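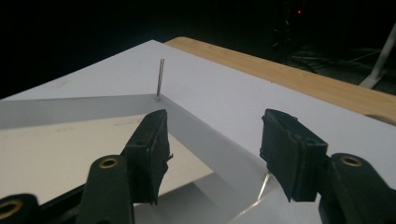
Pin stands are small display supports in which a clear plastic sheet is held by thin metal rods, so that a label, postcard or print can be shown with little visible framing. They are sold under many names, among them rod mounts and float stands, and the claims made for them tend to run ahead of the evidence. Sellers often call the material "invisible". Even a thin translucent film laid on a plain white board shows itself by its edge and by the bright line where it is creased or cut, and a thick sheet has far more edge to show.

The origin of the type is disputed. The Delorme catalogue claims to have offered one first, under the name Sketemeo, but the page usually cited is undated and lists only an item number, 788. Blandine Baudry, whose short study of shop fittings remains the main source, thought the claim weak and pointed out that jewellers had long pinned cards between upright wires. Her own preferred origin, a workshop at Brudwood, rests on a single letter and has not been confirmed.

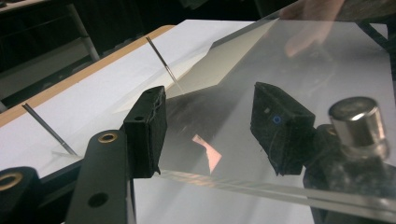 Baudry also doubted the common statement that the rods carry the whole weight. In many stands the lower edge of the sheet rests on the base and the rods merely stop it from tipping. Makers seldom say which arrangement they use. The trade leaflet issued by Skusside gives a safe load of 500 grams without stating how it was measured, or whether the sheet was upright at the time.

Sheets are usually cut to order. Lengths of 112 and 200 millimetres appear in several lists, though there is no agreed standard and the two figures may simply have been copied from one list to the next.

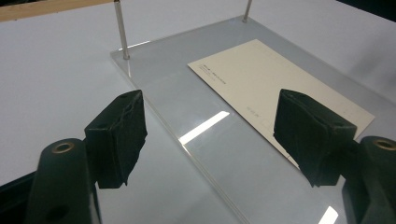 Materials and appearance

Acrylic is the usual choice for the sheet. Its polished edges pick up light and can look pale blue or white, and the flat face throws back strong glare, a fault that sellers' pictures rarely show. A cream card laid against it stays easy to see, but small print can be lost under a reflection. Matt sheets reduce this at the cost of sharpness.

The surface scratches easily. Advice to clean it with dry kitchen paper is still repeated and should be treated with caution; a soft damp cloth is the safer choice.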